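The letter came in a plain white envelope and I left it on the counter for two days

I want to write this down while I still remember the order things happened in, partly for me and partly for the three people who have already asked me how it went. If you landed here by searching for "fee arbitration with your old lawyer," hello! I'm a person who bakes and complains about parking, and I have no legal training at all. Please don't treat this as advice. It's just what happened to me.

Some background for anyone who hasn't been reading along. Last year I hired an attorney to help with the mess over my late uncle's duplex on Opoku Street. I won't name him. He wasn't a crook, and I don't want this turning into a post where people go look him up. He was recommended by a friend of my cousin, his office had nice chairs, and I signed the fee agreement in the lobby with my coat still on. Remember the coat, because I was clearly in a hurry and it cost me.

The agreement said hourly billing, and it said I'd get a statement every month. I got one statement, then nothing for ages, and then in December a big fat one that covered everything at once. I sat in my car outside the post office and read it twice. There were entries on there for phone calls I didn't remember, and a charge of $680 for something called "file review and organization." I kept coming back to that one. Was my file so very disorganized? It was one duplex!

So I did what I always do, which is call Raffaele. Raffaele Ferraro and I used to share a wall when we both lived in Carnstead, and he worked in a law office for years (front desk, then billing) before he got sick of it and went off to do something with boats. He's the calmest man I know. I read him the whole bill over the phone and he just kept saying "mm." Then he asked whether I'd written to the lawyer yet. I said I'd thought about it a lot. He said that thinking about it a lot was a different thing from writing to him.

So I wrote. My first draft was four pages long and had the word "appalled" in it. Raffaele made me cut it down to half a page, with the charges I was questioning listed by date, and a polite request for an explanation and copies of any notes. It felt so flat! I wanted to send the appalled one. But I mailed the short one, and I kept a copy, and I wrote the date I sent it on the back.

The reply took a while. He knocked off one phone call, which he said had been entered twice, and he stood by all the rest. At the bottom there was a paragraph I nearly skipped, telling me I could ask for arbitration of the fees through the local bar association and that there was a deadline for doing it. I had never heard of this. I thought the choices were pay up or sue somebody, and I didn't have the stomach for either one.

That's the letter I mentioned at the top, by the way. The one on the counter. I knew what it was from the return address and I just kept walking past it with my coffee. If you take anything from this post, please open your mail. I lost two days off a deadline because I didn't feel like having a bad Tuesday.
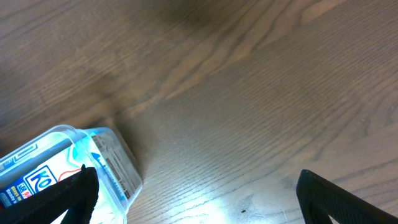
Anyway, the form. It's shorter than I expected and a lot of it is names and addresses. The part that took me an entire evening was the box where you explain the dispute. I'd type a sentence, and then I'd want to explain the sentence, and pretty soon I was back to the duplex and my uncle and the roof. None of which they'd asked about. What they wanted was how much I'd been billed, how much I'd paid, and how much I thought was fair. That last one stumped me. I'd been mad for weeks and had never once come up with a number.

I ended up going through the bill with a ruler and a pencil, line by line. Some of it was fine! A lot of it was fine, and that was kind of annoying to find out. The hearing he went to, fine. The letters to the other side, fine, and pretty good letters too. When I'd finished, what I really objected to was the file review, and a batch of charges for a paralegal at the same rate as the lawyer himself. I went back to the fee agreement (the one I signed in my coat) and it had a lower rate for paralegals printed right there on the second page. It had been sitting there the whole time.

So now I had a number, and it was smaller than my mood had been. There was a filing fee, and I had to decide whether it made sense to pay it. I went back and forth on that. My sister thought I should let it go and enjoy my life. My sister has also never returned a sweater.

The part that surprised me most was how many people have a story like this. I mentioned it in the checkout line at Zatavia and the woman behind me said she'd done the same thing over her divorce, and had been sent home with half of what she asked for and was happy with it. My dentist had one. I think people keep quiet about lawyer trouble because it sounds like you must have done something wrong to need a lawyer in the first place.

I should say something about the difference between this and a complaint, because I had it all mixed up. Fee arbitration is about money. It's a disagreement over a bill, and somebody neutral looks at it. A complaint to the state bar is about conduct, the kind of thing where a lawyer took your settlement or vanished on you. Raffaele was pretty firm with me here. He said being slow with statements and charging too much for a paralegal was a bill problem as far as he could see, and that I should think hard before I went further. I did think about it, and I'm comfortable where I landed. Your situation might be a whole different animal, and if your lawyer has quit returning your calls or you can't find out where your money is, please talk to somebody who knows more than me.

The hearing itself was in a conference room with a very loud heater. One arbitrator, Arturo Ferri, who had reading glasses on a cord and a legal pad and not one thing on his face that told me what he thought. My old lawyer sat across from me. We said good morning. It was as awkward as running into an ex at the pharmacy.

I'd brought a folder with everything in date order, three copies of each page, and I was glad of the copies because he asked for one almost immediately. I talked too fast. I brought up the roof once and Mr. Ferri said, very nicely, "Let's stay with the bill." Then my lawyer talked, and I have to be fair and say he was decent. He explained that his office had switched to a new billing program, Vameck I think it was, and that the statements had gotten held up during the changeover. He didn't have much to say about the paralegal rate. He looked at page two for a good long time.

It was over before lunch. I went and ate a tuna melt by myself and felt like I'd taken the SAT.

The decision came by mail, and I opened that one standing at the mailbox, so I do learn. I got the whole paralegal difference, $307, and part of the file review. All together it came to $516 off the bill. I didn't get everything I asked for, and the explanation for why was two paragraphs long and made sense even to me. I'd already paid part of the bill, so I sent a check for what was left and that was the end of it. He sent back a receipt with a short note wishing me well with the property. I put it in the folder.

Would I do it again? Yes, though I'd start a lot sooner. I'd ask for that second statement the minute it was late instead of thinking no news was good news. I'd read page two. I'd also keep a list of my own phone calls, just a notebook by the phone, because when he said we'd talked for 20 minutes on a certain afternoon I had nothing at all to hold up next to it. Maybe we did! I talk a lot.

A couple of you asked about the duplex. It's sold, the new people seem nice, and they're keeping my uncle's fig tree. I'm driving over on Sunday to give them the key to the shed, which I found in a coat pocket. Yes, that coat.

Comments are open if you've been through one of these. Please leave your lawyer's name out of it, I really don't want to have to delete things.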